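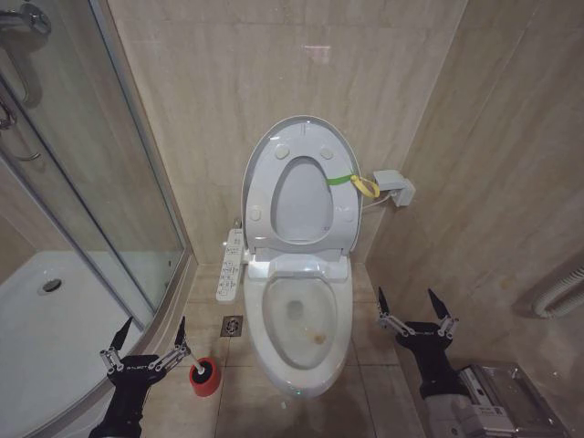 Ikov product + migration meeting, notes. Main thing was the Ernach move, so that got most of the time and the rest is thin. Started with the new post composer in the combined app, everybody had it open on the test build. General feeling is too many controls. Design compared it to the panel on the side of a bidet seat, rows of small buttons and labels you can't read, and you go looking for the one you want while everything else sits there. Agreed that is about right. Record, trim, and post stay on the first screen. Everything else goes behind one menu. Design to redo and post in the channel.

Date: 2022-04-27
Present: product, design, iOS, Android, backend, support, community. Marketing joined for item 4 and dropped off again.
Absent: legal (sent notes by email, read out under item 3)

Last meeting's notes: approved, one fix. Where it said Ernach accounts would be "converted" it should say "linked." Support had already copied the wrong word into a saved reply, now fixed.

1. Ernach account linking

Backend gave the update. Linking works on staging for accounts that signed up by email. Phone number signups still a mess. Ernach let people keep an old number on the account after changing phones, so there are accounts where the code goes to a number the person no longer has. No way to tell from our side which ones.

Options talked through:
- Force a new code and let the rest go to support. Support not happy, said so.
- Let people link by logging in on the old Ernach app while it still works, then approve from there.
- Ask for an email inside the old app now, before the switch.

Went with the third, plus the second as a fallback. Needs one more Ernach app release. Android says fine. iOS says fine if the text is final by end of this sprint because of review time. Copy is with product.

Question from community: what about usernames that exist on both. Backend ran the match and there are 43 conflicts where both accounts are active. Many more where one side hasn't logged in for ages, those go to the active one. For the 43, write to each of them by hand, no auto rename. Whoever had the name first on either app gets first pick. Some grumbling that Ernach is older so that favors Ernach people. Noted, left as is.

Verified badges: do not carry over. Different rules on each side. People can reapply. Community wants this said up front in the announcement and not in a help page. Agreed.

2. Old clips

Ernach clips are square, ours are tall. Long discussion, longer than needed. Three ideas on the table, blurred edges, black bars, auto crop. Auto crop demo was shown and it cuts faces off when two people are in the shot. Out. Blurred edges looks nice on most but is heavy on older Android phones, scrolling got choppy in the demo. Black bars it is for now. Design asked to have it recorded that they don't like it. Recorded.

Duets / reply chains. When a clip replies to another clip and the first one was deleted, Ernach shows a gray tile. We show nothing, so the reply just floats there with no context. Decision to show a tile with "original removed." Backend needs to keep the parent id even when the clip is gone. They think it's already kept, will check.

Sound library still open. See item 3.

Storage: backend wants to leave drafts behind. Ernach drafts were kept on the phone and also on the server, nobody had realized the server part until the export. Community strongly against dropping them, there are creators with months of unfinished stuff. Compromise: drafts come over but only the video, text overlays get lost. Must be stated clearly before people hit the link button.

3. Music rights (legal notes read out)

Papadopoulos, who are handling the licensing for us, say the Ernach sound deals don't all transfer. 11 of the labels and publishers need a fresh signature. The rest carry over with notice. Until signed, clips using those sounds have to be muted on our side. Not removed, muted.

Reaction in the room not great. A muted lip sync clip is no use to anyone. Support expects this to be the top complaint by far.

What we can do:
- Tell the creator before linking which of their clips will be muted.
- Let them swap the sound without losing views and comments. Backend says doable, comments are attached to the clip and not the audio.
- Turn sound back on by itself once the deal is signed, no action needed by the user.

All three agreed. Product to ask legal if the user can be told which label it is. Legal's note says "prefer not" which is not a no.

Also from legal, age check. Ernach asked for birth year only, we ask for the full date. Anybody linking will have to enter it again. Short screen, no skip. Design has one already from last year, reuse.

4. Announcement

Marketing wants it out early with a countdown. Everybody else wants to wait until phone linking is sorted. Back and forth. Settled on this: one plain post on both apps saying the apps are joining, what happens to your account, what happens to your clips, no date. Then a second post with the date once the Ernach release is through review.

No countdown.

Creator call: community will run two, one for each side. Same slides. Ernach creators found out about the deal from the press the first time and are still sore about it, so theirs goes first.

The name question came up again. Marketing: keep Ernach as the name of the camera tool inside Ikov. Design likes it. Product neutral. Support asks what to call it in help articles, right now it's called three different things. Parked till next meeting but needs a decison then, help articles can't wait.

5. Moderation

Lamard is our review vendor and takes over the Ernach queue on switch day. They asked for sample reports in advance, community is pulling a set. Problem is the report reasons don't match. Ernach users could pick "annoying" as a reason and it was by a mile the most used. We have nothing like it and don't want it. Those reports come over as "other," low priority.

Blocked lists. This was nearly missed. If A blocked B on Ernach, and both link to Ikov, the block has to hold from the first minute. Backend: it's in the plan but runs as a later job. Not OK. Community very firm on it. Move it before the link completes, even if linking takes longer. Agreed by all, treat as a blocker for launch.

Same for muted words, but can run later.

Appeals that are open on switch day: finish them under the old Ernach rules. Lamard to confirm they can keep both sets of rules handy for a bit.

6. Bugs / quick ones

38 open tickets tagged migration. Went through the top of the list only.
- Notifications arriving twice if both apps are installed. Fix: Ernach app goes quiet once linked. iOS has it, Android in progress.
- Follower count shows zero for a few seconds after linking. Scary for people. Show a spinner or nothing.
- Captions in right to left languages come out with the punctuation at the wrong end. Android only.
- Old share links. Must redirect, forever, not just for a while. Backend will set up the rule, needs the domain moved over first, domain is still with the old registrar.
- Crash on opening settings with no profile picture. Already fixed, close it.

Rest to be sorted by each team before next time. Please close duplicates, there are plenty.

7. Any other business

Support asks for one more person on the inbox for the switch. Product will ask.

The web version of Ernach, does anyone use it. Backend to pull numbers. If low, goes read only at the switch and gets turned off in October.

Test accounts: stop using real creators' names for test accounts on staging. One of them showed up in a screenshot.

Actions
Design: composer redo, removed clip tile, dig out birth date screen
Backend: parent id check, blocks moved up, redirects, web numbers
iOS / Android: email prompt in Ernach release, double notifications
Product: final copy, ask legal re naming labels, ask for support help
Community: write to the username conflicts, creator calls, sample reports to Lamard
Support: new saved replies for muted clips and badges, send draft round first
Marketing: draft of plain post, no date in it

Next meeting same time, same link. Tool name goes first on the agenda so it doesnt get bumped again.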